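Monday, November 11, 2019
Cell B notebook, cont. from Keane binder

Started late, Petrică had the door key. Writing this up before I forget what we agreed, it's been argued three times now and each time we lose the bit of paper.

Subject is the house rules for the two-arm cell. The old set dates from April and was written for one arm, fixed fixture, same part every cycle. Doesn't fit any more. Stovska want to see a written practice before they sign off the sharpener trials and Renji reckons they'll actually read it.

Where we got to:

Speed. Cap stays at 200 mm/s at the tool whenever the enclosure is open, teleop or replay, no exceptions for "just a quick check". I did one of those on Friday and Anoma was right to have a go at me. Speed gets set in the controller and not in the script. Iulian to lock the parameter so it needs the password.

Shared middle. Both arms can get to the centre of the floor, that's the whole problem. Old rule was one arm parks, other arm works. Too slow, and people ignored it. New wording: either arm may enter the middle, but the operator calls it out loud first, and the second arm holds still until the first is clear. Edmund wants a software interlock as well. Agreed in principle, not written yet. Until then the calling out IS the rule so please do it, even if you feel like a dill.

Reset between runs. Parts go down by hand, arms disabled, stop button pressed in. Not paused – disabled. Paused doesn't count and the sheet now says so. Don't lay them out neatly either, we want them lying every which way or the policy learns the layout.

Batteries. Longest argument of the day. Petrică says nothing with cells in it belongs on a work surface where a gripper can come down on it, full stop. Renji says the clutter is the point and the Gumivbridge people will have worse on their benches. Compromise, which no one loves:
– no charging inside the enclosure, ever
– loose leads taped back or taken out before the first run
– any cell with a dent or torn wrap goes in the sand bucket outside, and gets written in the log
– if a finger closes on a battery or a lead, stop, don't try to drive out of it
Petrică wants it noted that he still disagrees. Noted.

Grip force. Limit of 40 N for all the hard plastic. Thin clear tubs want less, Anoma to find a number that doesn't craze them. Don't use the metal-part profile becuase it happens to be loaded.

Housekeeping. Sweep the floor of the cell at the start of each shift, and look along the rail for screws. Wall baskets are for small stuff only and nothing is to hang out over the edge. Tools go back in a toolbox with the lid shut. Backdrop panels don't get swapped mid-set, otherwise run 1348 and its neighbours are useless for comparison, as we found out.

Sharpener set on the floor, both arms in:

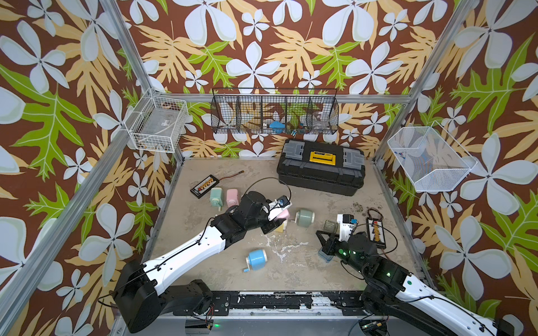
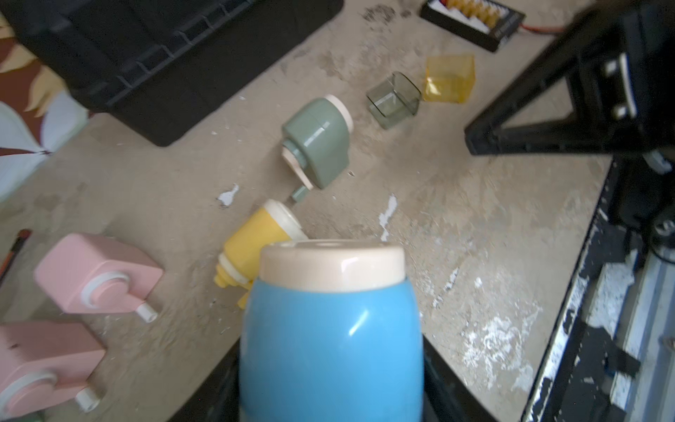

Still open:

Who can override a stop. At the moment whoever is closest, which is not a rule. Edmund suggests the person on the stop button is never the person driving. Fine with me but it means two people for every session and we don't have two people on Thursdays. Could cut the Thursday block to replay only? Ask Iulian.

Wrist cables. The Prurance guide wants a slack check every shift. We've been doing it weekly, if that. Moving to up to 8 hours run time between checks and initials in the column. The column is there already, just empty mostly.

Logging near misses. We have a form, it's two pages, so it doesn't get filled in. I'll cut it to four lines: time, arm, what was touched, what you did. Colour of the form doesn't matter Renji.

Version number on the rules sheet, please. There were two different sheets taped up this morning and niether had a date. Old ones go in the bin today.

To do: me – retype sheet, print, laminate. Iulian – speed lock, first thing. Anoma – tub force. Petrică – sand bucket needs a lid and a proper label. Edmund – interlock sketch, even a rough one on paper, so we can price the extra I/O module before the Stovska call.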